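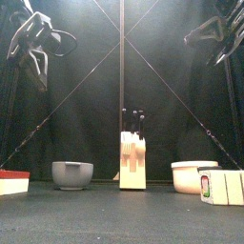 Vertical pole and crossed cables, dark backdrop.

Bovuna Goal Post Pad, Club Series
Foam sleeve for Australian football goal and behind posts. Fits round posts up to 150 mm in diameter. Closed-cell core, 100 mm thick, in a PVC cover with welded seams. Colors: white, navy, red.

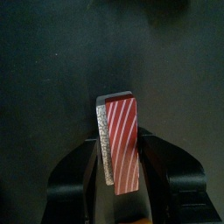
The cover closes with a full-length hook-and-loop strip and 2 webbing straps. Fit the strip on the side facing away from play and tighten the lower strap first. Sold singly. Printing by Pulthorpe, quoted separately.
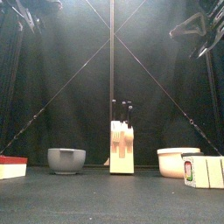 Can the pads stay on over the off-season?
Remove them after the last game and store them flat, under cover.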